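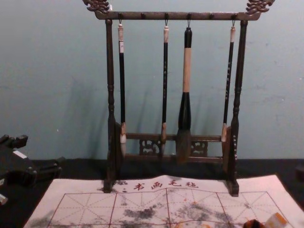
# Wireless Remotes and Receivers in the Shop: Tips

Last updated May 2018

These notes cover the small radio remotes used to switch dust collectors, air cleaners, compressors and lights. Most of them apply equally to the plug-in kind and the kind wired into a junction box. If yours is wired in, turn off the breaker before opening the cover and check with a tester.

## Range

The range printed on the package is measured outdoors with nothing in the way. Expect a good deal less inside. A remote that claims 50 yards may quit at the far side of a garage with a steel door and a row of metal cabinets.

- Mount the receiver at chest height or higher. Receivers on the floor behind a machine give the most trouble.
- If the receiver has a wire antenna, let it hang straight. Don't coil it up and don't tape it to conduit.
- Keep the receiver off the side of a metal cabinet. A scrap of wood between the two helps – even a short piece of 2x4.
- Walk the room with the remote before you drive any screws. Mark the dead spots with masking tape on the floor.
- Test again with the machines running. Some motors put out enough noise to block the signal.

## Batteries

Coin cells fade slowly. The indicator light on the remote will often still come on when the battery is too weak to send a full signal, so don't go by the light alone. If you find yourself pressing the button twice, change the battery.

Cold does the same thing. A remote left overnight in an unheated shop in January may not work until it has been in a pocket for a while. Try warming it up before you throw out the cell.

Wipe new coin cells with a dry cloth and hold them by the edges. If the contacts in the remote have gone dull, a pencil eraser cleans them up well enough. Blow the crumbs out before you close the case. Keep spare and used cells where children can't get at them.

## Codes and pairing

The older Kollent remotes have a row of small switches under the battery cover. The switches in the remote and the receiver have to match exactly. Take the battery out of the remote and unplug the receiver before changing them, and use a toothpick or the tip of a plastic pen cap. Pencil lead leaves graphite behind.

Don't leave the switches at the factory setting. Geert Verhoeven in Skustthorpe wrote in to say that his dust collector kept starting in the evening, and it was a neighbor's porch light on the same code. Changing one switch cured it.

Newer units, including the Nuvberg plug-in receivers, learn the remote instead:

1. Plug the receiver in with nothing connected to it.
2. Hold the learn button for 5 seconds, until the light blinks.
3. Press the remote button once and let go.
4. Wait for the light to go steady, then try it on and off.

If the light keeps blinking, the receiver has not taken the code. Unplug it, wait 30 seconds and start over. Clear out any remotes you have lost or given away. On most models that means clearing the whole memory and pairing the ones you still have.

## Loads

Read the rating on the receiver, and read the right line. There are usually separate ratings for lamps and for motors, and the motor figure is lower. A large dust collector should go through a receiver made for it, or through a contactor put in by an electrician.

Signs that a receiver is overloaded:

- the case is too warm to keep a hand on
- the plug or the outlet face has browned
- it clicks but the machine doesn't start
- the machine starts and won't shut off

Stop using it in any of these cases. The last one generally means the relay contacts have welded together, and tapping the case is not a repair.

## Safety

Never treat the remote as the off switch when you are changing a blade or clearing a jam. Pull the plug. A remote in an apron pocket gets leaned on, and one left on the bench gets things set down on it.

Don't put a table saw, band saw, heater or soldering iron on a remote at all.

## Labels and storage

Once there is more than one remote in the shop they get mixed up. Paint marker holds up better than paper labels – put a dab of the same color on the remote and its receiver. For the Kramer two-button remotes, which look the same from either end, mark the "on" end as well.

Hang each remote on a cord by the machine, out of the sawdust. Write the battery type on the back of the case while you have it open.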